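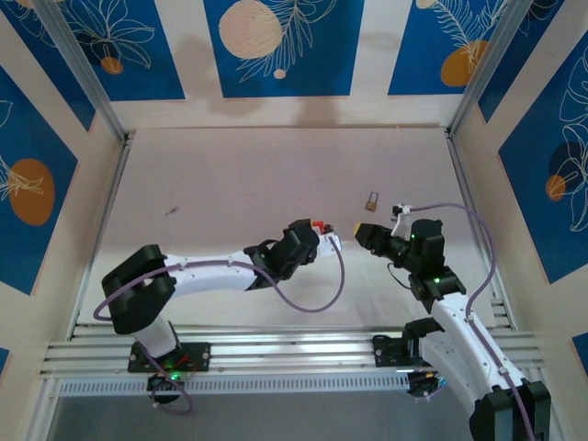
A small red-and-white object, perhaps a block, held above a pale work surface.

Keys and locks: frequently asked questions
Dhillon Lock Supplies, Statthorpe and Sodness
Last revised 27 Sep 2024

What do I need to bring to have a key copied?
The original key. A copy made from a copy carries over any error in the first cut, and the fit gets worse each time. If the original is lost, bring the lock itself or the code stamped on its paperwork.

Can you cut a key from a photograph?
No. We cut from the key, the lock or a recorded code.

My new key goes in but will not turn. What is wrong?
Check first that the blade is fully inserted. If the original turns freely and the copy does not, the cuts are probably slightly high. Return the copy with the original and we will recut it free of charge. Do not force the key or file it at home.

Which locks can be keyed alike?
Any Tellora cylinders of the same profile. Padlocks and door cylinders can share a key only if the profile letter on both is the same. Orders for keyed-alike sets are made up at Sodness and must be placed together; later additions need the key number.

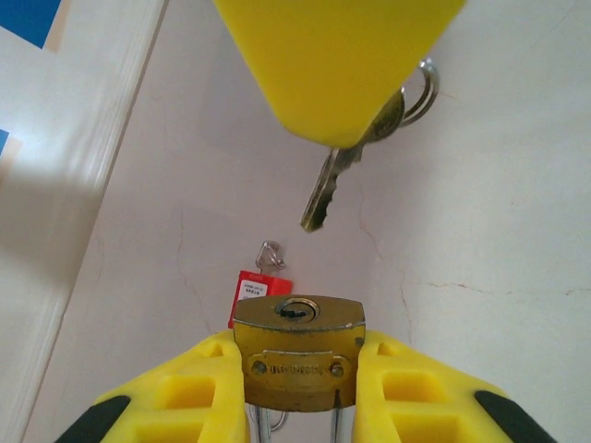

Toothed key on a split ring, with the lock below.

Does a heavy bunch of keys damage the lock?
It can wear the plug over several years, mostly in locks where the keys hang all day. Keep the key in daily use on a separate ring.

What should I put in a stiff lock?
Dry graphite or a PTFE lock spray, applied sparingly. Work the key in and out, then wipe the blade. General-purpose oil collects dust and should be kept out of the keyway. If there is old oil inside, have the cylinder cleaned before applying anything else.

How do I measure a door cylinder?
Measure from the centre of the fixing screw to each end, in millimetres, and give the outside figure first. The two halves are often different lengths. A cylinder marked 70 overall may be 35/35 or 30/40 -- the overall length alone is not enough to order from.

What is a restricted key?
A key whose blanks are supplied only against a signed authority. Copies are issued to the registered keyholder on production of the card. Allow extra time if the card has been lost, as the registration has to be checked at Statthorpe.

How many keys can I order at once?
Up to 29 over the counter. Orders of 30 to 300 are cut in batches and need a deposit. A discount applies from 100 keys of one pattern.

Can I return keys?
Faulty keys, yes. Keys cut correctly to the pattern supplied cannot be refunded. Uncut blanks and boxed padlocks can be returned unused with the receipt.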